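In praise of the person who wipes the wrist

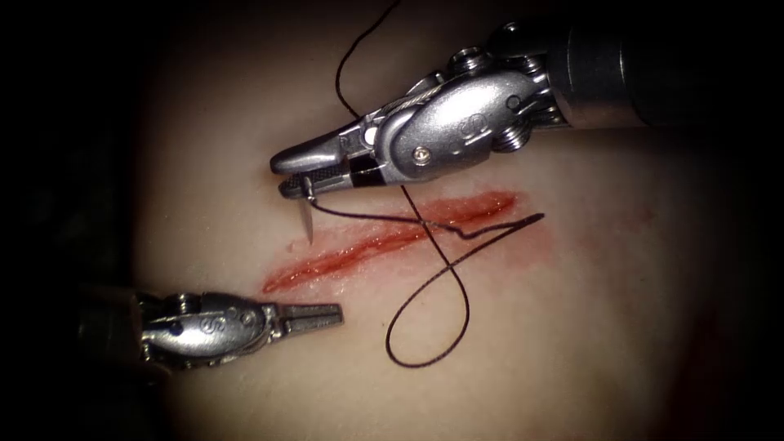

Needle driver above, grasper below, and a practice pad between them. Training bench, Joststead.

Every visitor to the skills lab at Joststead looks at the needle. I did too. It's small, curved and shiny, and it's held by something that costs more than my car, so fair enough.

Debora Donati looks at the wrists. She runs the bench, and in September she let me spend a morning getting in her way. Before any trainee sits down she goes over the pulleys and the thin cables, wipes the jaws, and works each joint through its range with the expression of a woman checking a melon. If a cable feels slack, the instrument goes in a tray and gets a tag. Trainees hate the tray. They've booked 40 minutes and would like all of them.

My view, which has made me unpopular at one dinner already, is that we spend our money in the wrong order. The hospital group found the funds for a second console without much fuss. Donati's request for a spare set of instruments and 12 paid hours a month to look after them has been "under review" long enough to need looking after itself.

The usual reply is that it's only practice. It's a pad. A pad doesn't sue. But a trainee on a sloppy wrist learns to steer around the slop, the way you learn to drive a ute that pulls left, and then somebody hands them a good one and they're in the ditch on the other side. I watched a young registrar blame her hands for a fault that Donati found in a pulley before the kettle boiled.

Sólveig Laxdal, who taught on the same bench for seven years, disagrees with me. She thinks a bit of wear teaches people to notice their tools, and that I'm being precious. She may be right about the second part. I'd still ask her how anyone learns to notice a fault when they've never used the thing without it.

Donati keeps a paper log, over 200 entries so far, mostly in pencil. The new console came with a colour brochure. I know which one I'd fund, and I know which one gets shown to the minister.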